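4. Recording demonstrations with the hand-held gripper

Read this section before you collect anything you plan to report. The claim that hand-held data transfers straight to a robot arm is true in some cases and oversold in many. The steps below are meant to help you find out which case you have.

4.1 Before the first take

1. Wipe both square markers, one on each finger mount. Finger width is worked out from them, so a smudge becomes a wrong number.
2. Open and close the fingers fully five times. Check that the width trace returns to the same value at each end.
3. Lay out the table and write down the layout. "Breakfast table" is too loose. List every item and which side it stands on.
4. Set aside your test layouts now. Do not pick them after you have seen the policy run.

Note: Step 4 gets skipped more than any other. In the Larik trials, Nighat Usmani found that test layouts picked afterward sat very close to the training ones. The success rate fell once she replaced them.

4.2 Recording

5. Start with the fingers open and hold still until the tracker reports a lock.
6. Do the task at the speed you expect from the arm. People are quicker than most arms, and slowing the data down later does not fix contact timing. 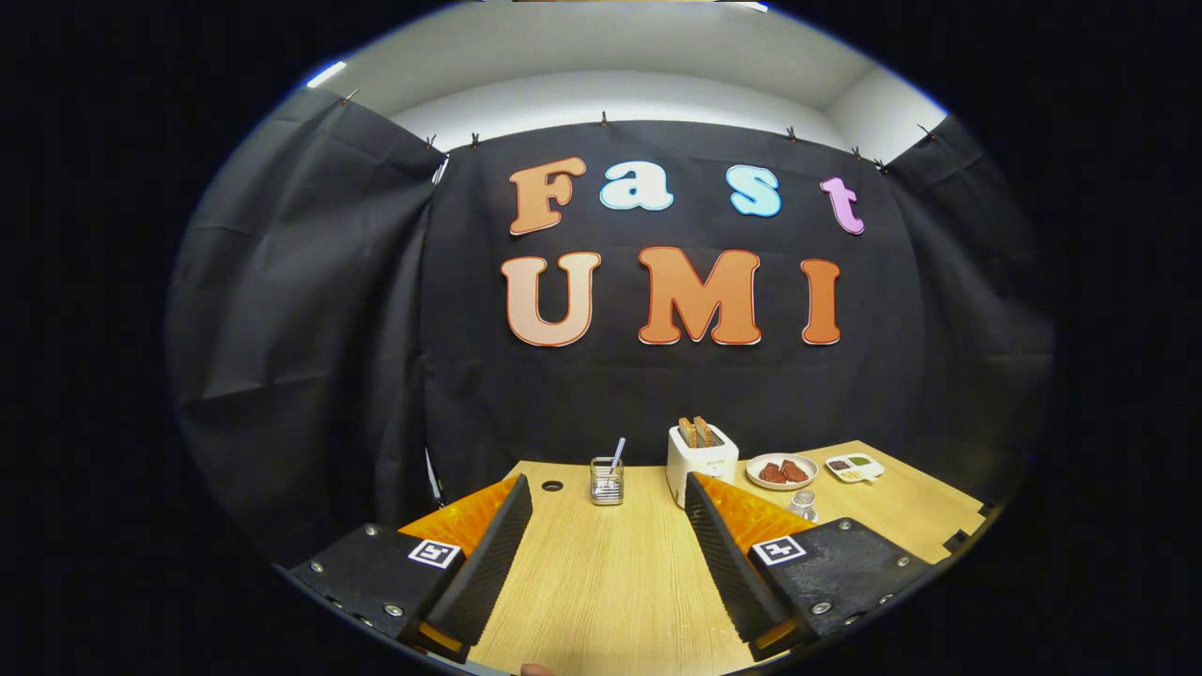
7. Keep both markers in view through the whole take. A hidden marker gets filled in by guesswork -- the software calls this interpolation -- and the log will not warn you unless you turn on strict mode.
8. Keep failed takes. Tag them and leave them out of training, but report how many there were.

CAUTION: Do not put a hand between the fingers during the width check.

4.3 How much data is enough?

We don't know. The Dretness set began with 2,242 takes, of which 1,368 passed the strict marker check. Training on the larger set gave no gain that Haris Satti could repeat with a new random seed. One task, one table, so don't lean on it too hard.

9. Run at least 100 test trials per policy before comparing two of them.
10. Have someone who did not record the data score the trials.

Note: A plain backdrop makes tracking look better than it will in a kitchen. If you recorded with curtains up, say so in the write-up, and repeat step 9 with them down. For scoring sheets, see Section 6.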